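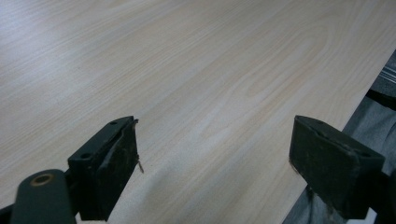 New tabletops at the Dogbe sewing room, and the old ones need homes

The work tables are finally sorted! Regulars at the Dogbe sewing room will know I've been moaning about the old tops since June (snagged linings, wobbly corners, that one dip where every pin ended up), so it's a treat to be able to write something cheerful for a change.

We've gone for a pale wood-grain finish. I was all for something darker, as I thought we'd see every mark on a light one, and I still expect to be wiping it down more than I'd like. But dark thread shows up beautifully against it, and so do navy and black offcuts, which used to vanish until someone swept them on to the floor. The grain has those long looping arches in it, and I've already caught myself following them with a finger when I should have been pinning a hem.

There are 5 tables altogether, supplied by Stonar, and the bill came to £893 with delivery. The spring fabric sale raised £821 of that and the tea tin covered the rest - thank you to everyone who bought a bag of remnants they had no room for.

A few house rules while we all get used to them. Irons stay on the boards by the window, please, even for a quick press of one seam. Rotary cutters only on a mat. Tailor's chalk is fine, but give the top a wipe with a barely damp cloth before you go, and the same for hot drinks, which can live on the shelf by the door.

The old tops are stacked in the passage and free to anyone who can carry them off. Two have already gone to the Skolow allotments as potting benches. They're heavy, so bring a friend and measure your car first (I didn't, and had to come back with the seats down).

We reopen on 4th August at the usual time. The first session is curtain linings, and there are still a couple of places left if you want to put your name on the sheet.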